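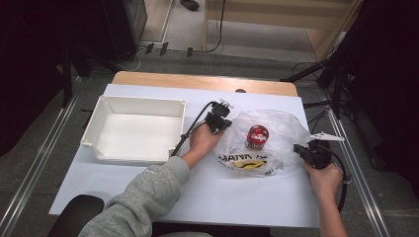

12/28/18

Packing bench, the slow week. Everyone sensible is on vacation, so the bench is mine and I have spent the day putting groceries into bags and taking them out again, like a checkout clerk who has lost faith.

Setup is the white sheet over the table, white tray on the left, clear bag on the right. The sheet was Analyn's idea back in September and I complained about it at the time. I withdraw the complaint. On bare wood I kept losing the edges of the clear bags and had to pat around for them. On the sheet the folds catch the light and I can find the mouth in one try, most of the time. The white tray on the white sheet is another matter. I have put things down next to it twice, with confidence.

**What we want to know.** Whether the Pemau order should go out in clear bags at all, or whether we go back to trays and stop pretending. Pemau likes the bags because the customer can see what's inside. The customer can also see that everything inside has slid into one corner, but this was not raised at the meeting.

**Bag first, then fill.** Laid the bag flat, opened the mouth, put the little red can in first and the wrapped item after it. The can is the good citizen of the group. It has a flat bottom, it goes where it's put, and if the plastic is smoothed under it beforehand it will stand up inside the bag with no help. If there's a crease under it, over it goes, and then it rolls to the low side and takes the wrapper with it.

The wrapper (the HANA one, yellow and black graphic) has no opinions about where it should be. It drifts to the bottom edge of the bag and turns itself upside down as seen from my chair. I tried turning the bag around. It was then the right way up and the can was in my way. Left it.

**Tray first, then bag.** Load the tray, check the contents, move them across to the bag one at a time. Slower on paper. In practice it went better, as I could see what I had before it disappeared into plastic. An empty tray is also a very clear signal that you're done, and by the afternoon I was grateful for clear signals.

Did nearly 117 bags in total, both ways, counting the ones I'd rather not count. Tally for the tray-first batch is in the blue folder. Spoiled bags, 9, all split at the side seam, all from the carton marked 649. The other carton gave no trouble. Crisanto says the cartons are identical and came on the same truck from Varnuddale. Crisanto is welcome to open one of the 649s by the seam and tell me that again.

**Wrinkles.** A bag that has been used once is not a flat bag anymore. It holds every fold you ever gave it. I tried pressing a few overnight under the Hrubý catalog, which has finally been of use to the firm. They came out flatter but with a faint curl at the mouth, and the curl made them harder to open than the wrinkles did. Not repeating that. For practice runs, reuse the wrinkled ones. For anything Pemau will look at, take a fresh one every time and don't be cheap.

**Order of work, as of today**

- Smooth the sheet before smoothing the bag. A ridge in the sheet goes straight through the plastic and tips the can.
- Tray stays on the left, empty side of the job. Don't stack lids in it.
- Can in first, standing, toward the middle.
- Wrapper second, laid along the bottom edge.
- Leave the bag lying down until it's closed.

That last one cost me most of the morning. Lifting an open bag by one corner to "settle the contents" settles them onto the floor. The carpet is forgiving, and so was the can, apart from one dent I have turned toward the wall on the shelf.

**Loose ends**

Analyn wants to try the taller Carumen bags with the same two items. I think they'll just have farther to slide, but she was right about the sheet, so I've put a pack out for her.

The sheet needs an iron or a tighter tuck on the near side. It creeps toward whoever is sitting there.

Somebody ask the supplier about 649 before we open any more of it. I would, but I've been told my last message to them had a tone.

Still to do: the same run with two cans. I expect they'll knock together and both fall over. Leaving the bench set up, tray and all, please don't tidy it.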